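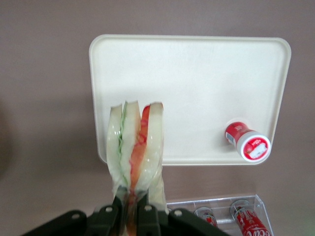

Figure 2.1 Toy sandwich held upright between the finger pads of a gripper, with a cream tray and a clear box of soda cans behind. View from the wrist camera.

Chapter 2
Budgeting for a Handling Cell

Learning objectives

After working through this chapter you should be able to:
separate the purchase price of a robot arm from the cost of the cell it works in;
write a part list that a supplier can quote against;
estimate the yearly cost of wear items, spares and operator time;
compare two quotations that do not cover the same scope.

2.1 The part list comes first

Most requests for quotation begin with an arm. The buyer has seen a model at a trade show or in a neighbouring plant, has learned its reach and payload, and asks for a price. The supplier answers the question that was asked. Months later the buyer finds that the gripper, the base, the guarding, the cabling and the programming were never in the figure, and that together they cost more than the arm.

A better starting point is a list of the things to be picked up. Figure 2.1 contains enough variety to show why. The toy sandwich has an uneven top edge, soft-looking contours and a lower end that narrows between the fingers. The soda cans lie inside a box with transparent walls, so the fingers must have room to enter. The small red-and-white cylinder rests on its side on the tray and could roll if it were nudged. One gripper may handle all of these, but the buyer should not assume so until each item has been written down and tried.

For every item, the part list should record the largest and smallest dimension across which it will be gripped, its mass, its surface finish, how firmly it may be squeezed, and how it is presented. Presentation is the entry most often left blank. An item lying flat on an open tray is a different job from the same item in a box, and the two can differ in price by the cost of a second gripper or a longer set of fingers.

2.2 Direct and indirect costs

Direct costs are those that appear on a supplier's invoice. For a small handling cell they normally include the arm and controller, the gripper, the camera and its mount, the base or bench, safety equipment, freight and commissioning. Trays, boxes and other part carriers also belong here. They are cheap one at a time and are regularly forgotten.

Indirect costs are those the organization pays out of its own time and space. They include staff training, floor area, electrical work, compressed air if the gripper needs it, and the hours lost while the cell is being brought up to rate. A plant that does its own integration does not avoid the integration cost. It moves the cost from the invoice to the payroll, where it is harder to see, and the labour should be entered in the budget at its full hourly rate.

Software deserves its own line. Some licences are paid once and others are renewed yearly. A yearly licence should be carried through the whole planning period, including years in which the cell is expected to run at low volume.

2.3 Grippers and fingers

The gripper is a small share of the total and a large share of the risk. Three questions should be settled before an order is placed.

Stroke. The opening must clear the widest item with some margin for position error. The closed position must still hold the narrowest.

Access. Fingers take up space on both sides of the item. Where items sit in a box, measure the gap between the item and the wall, and compare it with the thickness of the finger and not only of the pad.

Replacement. Finger pads wear and fingers break. Ask whether they can be changed on site with ordinary tools, whether drawings are supplied, and how long replacements take to arrive. A buyer with a printer or a small machine shop may prefer a gripper with a published mounting pattern, even at a higher purchase price.

The position of the camera also affects the layout. A wrist-mounted camera sees the fingers and the item together, which helps in checking a grasp, but the fingers can hide part of the work area. In Figure 2.1 the right finger plate covers part of the clear box. A fixed overhead camera avoids this problem and adds a second mount, a second cable run and a second calibration to the budget.

2.4 Worked case: the Burnix packing bench

Burnix packs mixed sample kits by hand and wishes to automate one bench. Its part list holds 11 items, most of them light and most presented on open trays. Two suppliers were invited to quote.

Pitel quoted a complete cell, with arm, gripper, bench, guarding, commissioning and two days of training. Strickland quoted the arm and gripper only, at a lower total. On the first reading Strickland was the cheaper offer. Burnix then listed the missing items, obtained separate prices for the bench and guarding, and entered its own technician's time for the integration. The gap closed to some 2 per cent, which is well inside the error of the labour estimate.

The decision was then made on the remaining terms. Pitel held spare fingers in stock and included a trial with the buyer's own items before final payment. Strickland offered a longer warranty on the arm but excluded the gripper from it. Burnix chose Pitel and recorded its reasons in the purchase file, along with the adjusted comparison. The blank form it used, based on the Jollano costing sheet, is reproduced at the end of this chapter and will be used again in the exercises.

2.5 Acceptance trials

A quotation should state how the cell will be judged before the final payment falls due. The usual measure is the share of attempts in which an item is picked, moved and released where it was meant to go, taken over an agreed number of attempts for each item on the part list. An average across all items is not sufficient. A cell may handle rigid cylinders without trouble and fail often on a single awkward shape, and the average will conceal it.

Stand-in items may be used for early trials where the real goods are perishable or costly. Their limits should be written into the trial plan. A plastic replica does not deform, shed or stick in the way that food does, and a result obtained with one should not be carried over to the other without a further test. The cost of that further test, including spoiled goods and cleaning time, is a budget item in its own right and is treated in the next section.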